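To: Lunlow backyard hens list
From: Bezawit Negash
Subject: Re: [lunlow-hens] pale shells and a hen that quit laying

Replying to both parts of this, with the shells first.

> My two oldest hens used to lay a good dark brown egg and now
> they come out tan, sometimes almost pink. Same feed as always
> (the Imorus layer pellets). One of the younger birds stopped
> completely in January and hasn't started again. She eats and
> drinks fine. Should I be adding something to the feed? I don't
> have lights in the coop and I don't want to put them in if I
> can avoid it.
>
> Alemayehu

Pale shells on older hens are normal. The brown goes on at the very end, in the last few hours before she lays, and a hen has about the same amount of color to spread over the egg whatever size it is. Older hens lay bigger eggs, so the color is thinner. Mine start the year dark and fade as the season goes on, then come back dark after the molt.

If all of your hens went pale in the same week I would look for something else. Mites will do it. So will a scare, such as a dog at the fence at night. Check under the roost bars after dark with a flashlight and run a white paper towel along the underside. If it comes away with red smears you have mites, and the whole coop needs to be cleaned out and treated, then done again 7 days later.

I would not add anything to the pellets. Put oyster shell out in a separate dish and let them take what they want. It helps with thin shells but does nothing for color.

The brown egg is in the first one:
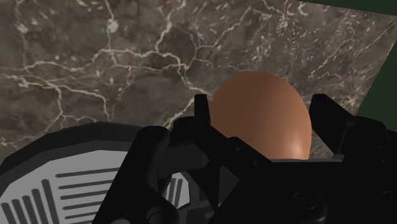
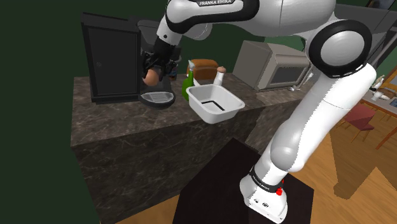
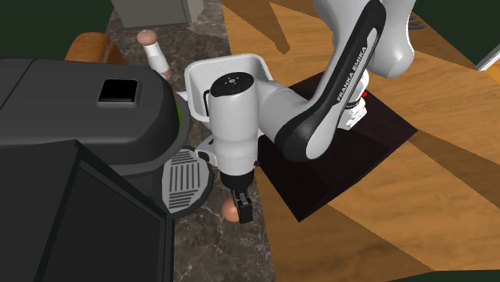

Brown egg, uniform shell with no spots (first). Same place for all three, computer renderings.

On the young one that stopped: how old is she? If she was hatched late last spring she may have laid a few and then shut down for the short days. That is common and she should pick up again as the days get longer. I had 11 birds last winter and for a while I was getting 2 eggs a day from the lot of them. I don't use lights either.

Pick her up and feel between the pelvic bones. If there is room for two or three fingers and it feels soft, she is laying or about to, and you should look for a hidden nest. If it is tight and her comb is small and pale, she is resting. If her belly is hard or swollen, call a vet.

Also, whoever borrowed the incubator from the Trurinside shed, please bring back the spare water tray with it. The tag on the lid says 3041.

Bezawit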